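4.2 Place settings and the order of learning

In the households of Ustby the table was laid by children from an early age. Of the 257 persons who returned our form, 68 wrote that they learned it from a grandparent, and only 30 named the school. The cloth was almost always mentioned first, and after it the plate (Figure 3).

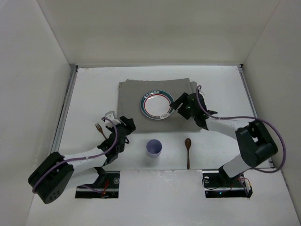 Figure 3. Plate with a colored rim on a gray cloth.

The answers from Cesport differ in one point. There the cloth is put down last, under a plate which is already on the table, and several persons described how the plate must be raised for this. Gunnlaugsson explains the custom by the shortage of linen in the port, when one cloth served for several meals. We find this explanation possible, but our material does not allow us to confirm it. The word used for the cloth is also different in the two towns, and we return to this in Section 5.

A second question concerned folding. Most persons keep the cloth folded during the meal, and many could not say why. In the older forms, collected in February, a folded cloth is connected with everyday meals and an open cloth with guests (Figure 4). 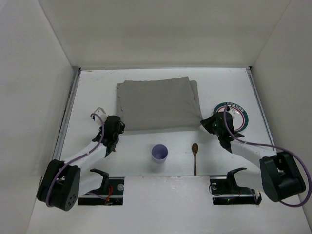
Figure 4. Folded gray cloth on a white table.

Amerley Owusu objects that the difference between everyday meals and guests is too strict, and that in Binley the same family may fold or open the cloth according to the size of the table. Her remark is fair, and we have therefore treated the two categories as tendencies in the rest of this section.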